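Chapter 4
Setting Up a Two-Finger Gripper

Of all the jobs in this book, this is the one I most look forward to teaching. A gripper is where a cell meets the world, and a few careful minutes at the fingertips can save you a whole afternoon of puzzling over the arm.

We'll work through the Fledilov produce cell, first in simulation and later on the bench. Its gripper has two fingers driven by linkages, so the pads swing as well as close. That makes the setup lovely to learn on - every pivot, pad and link has a say in how the grip behaves.

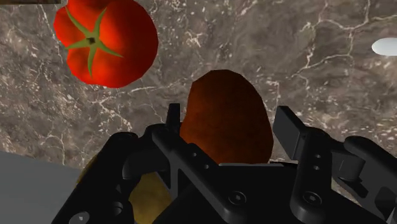 Begin with the opening. Set the stroke to 87 mm in the Gratetti controller, then close at low speed and watch which pad touches first. If one side arrives early, correct the approach before you even think about raising the force. Potatoes are wonderful teachers for this, being lumpy and never quite the same colour or shape twice.

Next come the pivot screws. Check each one for play, and log the result under job code 817 on your Stukard sheet. In Section 4.1 you'll do this with the power isolated, using the 18-step checklist.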